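The Myth of the One-Bag Trip

By Silvan Camenzind
January

Every winter, when people are planning their big trips for the year, the same article comes around again. Someone went away for three weeks with a single bag the size of a school backpack, and it changed their life. They felt free. They washed two shirts in a sink and learned what matters.

I have read a lot of these and I have tried it twice. I don't buy it.

The first time was a ten-day train trip with my friend Konrad Nägeli, who had sent me the packing list from a forum thread with 2,642 replies. I read more of that thread than I want to admit. What struck me was how much of the one-bag life is shopping. You can't use the bag you own, because it weighs too much. You can't use your towel. Your jacket is wrong. By the time we left I had bought a Breker backpack, a set of packing cubes and a pair of pants that zipped off at the knee, and I had spent more on traveling light than on the train.
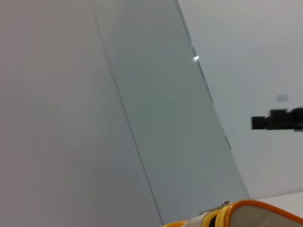
The sink laundry is where I really started to doubt these people. They say a merino shirt dries overnight. In whose bathroom? I hung mine up at 10 p.m. and put it on damp at seven, and then sat in it until lunch. Konrad's socks went out the window of the train on a hanger, and one came back. We ended up at a laundromat on day four like everybody else, feeding coins into a dryer for an hour while a whole morning went by. If you count that hour as part of the weight of your bag, the math starts to look different. The articles never count it.

Then there's the claim that it saves money. On paper, sure. The airline wants a fee for a checked bag and you don't pay it. But I kept my receipts on that trip, and I bought sunscreen, a sweater, an umbrella, another umbrella, and a phone charger to replace the one I'd left home to save four ounces. The fee would have been cheaper. I suspect that's true for a lot of people who write about how much they saved.

The second time I went alone, for five days, and I'll admit it went better. Five days is easy, though. My grandmother could have done five days out of her handbag, and she wouldn't have written a blog post about it.

What bothers me most is the toiletries advice. Every one of these guides tells you to put everything in a clear plastic sandwich bag and cut your toothbrush in half. I did cut a toothbrush in half. It's a bad toothbrush now. The solid shampoo bar turned to paste in its tin and got into my comb, and the toothpaste tablets taste like chalk no matter which brand you order. After that I went back to a regular pouch with a zipper and a handle, with full-size things inside it, and I can find my razor in the dark.

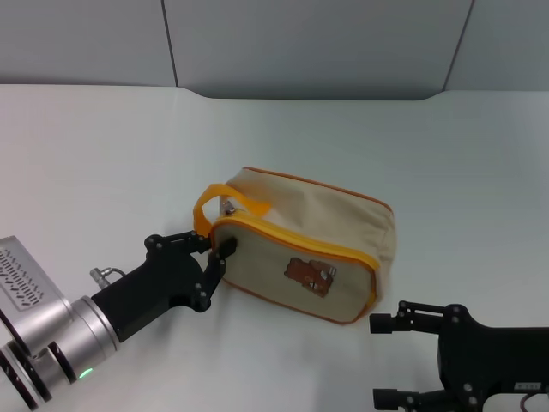

The beige zip pouch with the bear patch, still my favorite kind.

Roswitha Gisler wrote to me after my last post on this and said I was missing the point, that it's about not having to drag a suitcase up the stairs at a station with no elevator. Fair enough. Stairs are the best argument they have. I've carried a big suitcase up 20 steps in the rain and I thought about that forum the whole way. But there's a lot of room between a giant suitcase and a school backpack, and most people have been living in that room quite happily for years with a medium bag on wheels.

She also said I should try the Vosent bag, which opens flat. I looked it up. It opens flat, and it costs what I paid for my first car's transmission. No thanks.

I do think there's something decent buried in all this. Most of us pack a pair of shoes we never wear. I've stopped bringing a third book. If the advice were "leave out the shoes," I'd have no quarrel with it, but you can't stretch that into a whole website with affiliate links, so we get the zip-off pants again.

I leave on Saturday for two weeks, with the old wheeled case and a checked bag tag. I still haven't decided about the umbrella.

Contact: use the form on the About page | © Silvan Camenzind, all rights reserved | Back to top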